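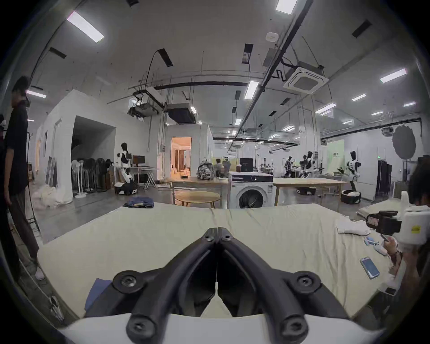 Marisol Carhuamaca asked last week whether the towels should come out of the folding set altogether, as a towel has no front, no back and no collar and half our columns sit blank for it. Fair point. They stay in for now, see Known problems.

Tivelov Folding Set — README

Last edited 6 Oct 2023

What it is

Written records of clothes being laid out, straightened and folded on a big table. 3000 folds, one row per fold. Garment, starting state, fold used, how it ended up. Mostly everyday laundry: t-shirts, jeans, towels, pillowcases, that kind of thing. 10 garment types in total, full list in garments.csv.

Not in it: ironing, hanging, anything with a zipper longer than a jeans fly. Socks were tried in February and dropped. Too many singles.

Files

folds.csv — the main table
garments.csv — every item with its type, color, size, fabric if the label was still readable
steps.txt — the folds written out
fixes.txt — corrections by row number, read this before you complain

Columns in folds.csv

row_id
garment_id — matches garments.csv
start — flat, heap, inside_out, half_folded
fold — see steps.txt
passes — how many times somebody had to go back and redo an edge
result — good, ok, bad
note — free text, spelling as typed

Start states

Flat means the whole item is open and face down or face up with no layer doubled over. Heap is dropped on the table from standing height and left alone. Inside_out gets turned before anything else and the turning counts as part of the fold. Half_folded is the odd one, came in late. Somebody stops after the sleeves and the next person picks up from there.
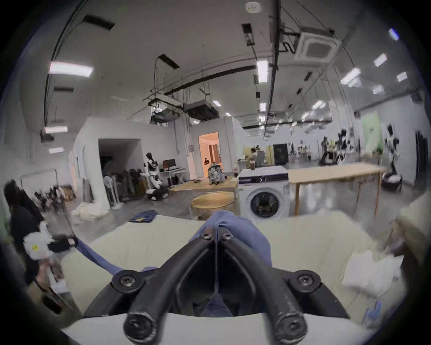 Half_folded rows are also where most of the bad results sit. The second person doesn't know which sleeve went in first so they open it back up, and now it's really a flat start with creases. We kept the original label anyway. If you don't want them, filter on start.

Long thin things (belts, ties, drawstrings pulled out of hoodies) aren't a garment type. If one came attached, the note says so.

Folds

The t-shirt fold has 7 steps and is the only one everybody does the same way:

1. Lay it face down, collar away from you.
2. Smooth from the middle out to the sides.
3. Left side in to the middle of the collar, sleeve goes with it.
4. Sleeve back out on itself.
5. Same on the right.
6. Hem up to just under the collar.
7. In half again, turn over.

Jeans: leg over leg, seat tucked in, then thirds. Towels: long edge to long edge, then thirds. Pillowcases as towels. The two we call Benavides and Pravar are both button shirts, Benavides buttons every button and Pravar only the top and the third one. Pravar is quicker and looks worse. Steps for both in steps.txt, somewhat wordy, sorry.

How results are marked

2 people mark each fold separately, on the finished item only, without seeing the passes. When they disagree the lower mark wins. Good = edges line up, collar centered, no lump. Ok = you'd put it in a drawer. Bad = you'd do it again. Some of the early rows were marked by one person and these have "single" in the note.

Don't compare marks across garment types. A good towel is easy. A good fitted sheet doesn't exist in this set. 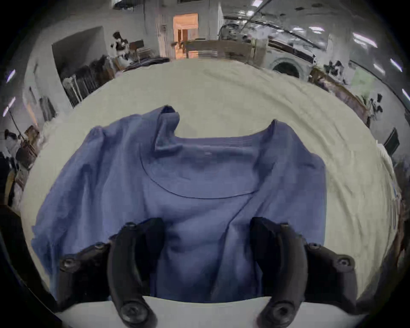

The smoothing step gets skipped more than any other and it costs the most later on. Knit cotton holds a wrinkle, and once a side is folded over it you can't reach it without opening the lot. Watch the edges too. Take the blue tee, spread out but with soft wrinkles over the chest and a folded-over bit of fabric standing up past the collar line like a tab — on paper that is nearly flat, but it's not start = flat by our rule, one layer is doubled. Before version 2 rows like this went in as flat. They have been going over to heap, which isn't right either, so a new value is coming, probably "loose". Until then check the note for "edge up".

Known problems

Towels have blank collar and sleeve notes. Blank means not applicable, it does not mean missing. Yes we should have used NA.
Color names are a mess. Blue, lt blue, periwinkle and "bluish" may all be the same shirt, go by garment_id.
Sizes are off the label, and old labels lie. Several mediums are bigger then the larges.
Passes was not written down for the first batch of jeans. It shows as 0. Treat as unknown.
The Ondton items (bed linen, mostly) were added as one block at the end, so if you split by row number all your sheets land in one half. Shuffle first.

Using it

Free for teaching and research, keep this README with the files. If you add garments please use new garment_ids and don't reuse gaps in the numbering, the gaps are items that wore out.

Corrections: send the row_id and what you think it should say. One line is plenty. They go into fixes.txt first and into folds.csv at the next version.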